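Thread: what I learned from teaching two robot arms to fold laundry by hand. I write it for people who want to start and do not know where the hours go.

1/ Our project is called Farah. It is a small one. We teach by teleoperation: I hold two small leader arms, and the two follower arms copy me. Everything is recorded, and later a policy is trained on the recordings.

2/ I recorded 206 demonstrations since March. From these we keep 11 fewer than I hoped, because I was too strict with myself at the start and too soft later. Please write your rules for a "good" demonstration before the first day.

3/ A person who teaches by remote control has no feeling in the fingers. When I pull on the cloth, my hands feel nothing. I must look at the wrinkles and guess the force from them. It took me 16 sessions before my shoulders stopped going up to my ears.
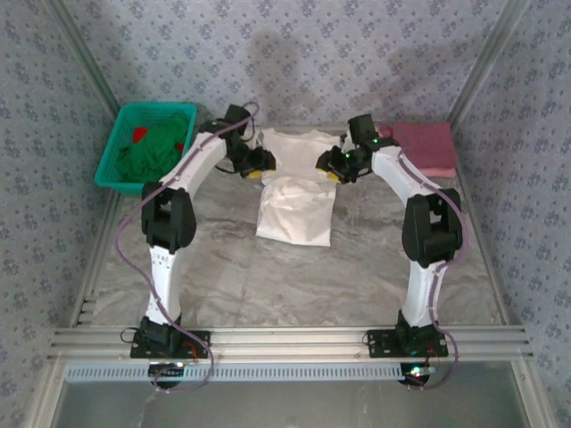

4/ The grasp at the start decides most of the episode. If I take too much fabric, the fold becomes thick and goes to one side. If I take too little, it slips when I lift. With a white garment like this one I bring both grippers to the upper part and leave the crumpled lower part for later. The yellow fingertips help me a lot, I can see them well against the white, even when I am tired.

5/ Do not make every start the same. In my first recordings I put each shirt down very nicely, like in a shop. The policy learned to fold nice shirts only. Now I drop it and begin from what I get.

6/ Slow is not the same as careful. When I stop in the middle to think, the robot learns to stop there too. We had a policy which waited 2 seconds before each fold, and this was simply me, thinking.

7/ If you make a mistake, sometimes keep it. A missed grasp followed by a calm second try is useful data. A missed grasp followed by panic I delete.

8/ Somebody from the Privberg group asked if moving the arms directly by hand is easier. For one arm, I think yes. For two arms and soft cloth I could not do it well, and my own hands were always in the camera view.

9/ Next I will try towels, and after this long sleeves, which I am afraid of. I will show the results at the Wurnport meetup. If you use a different rule for keeping episodes, please write it under this post, I would like to compare.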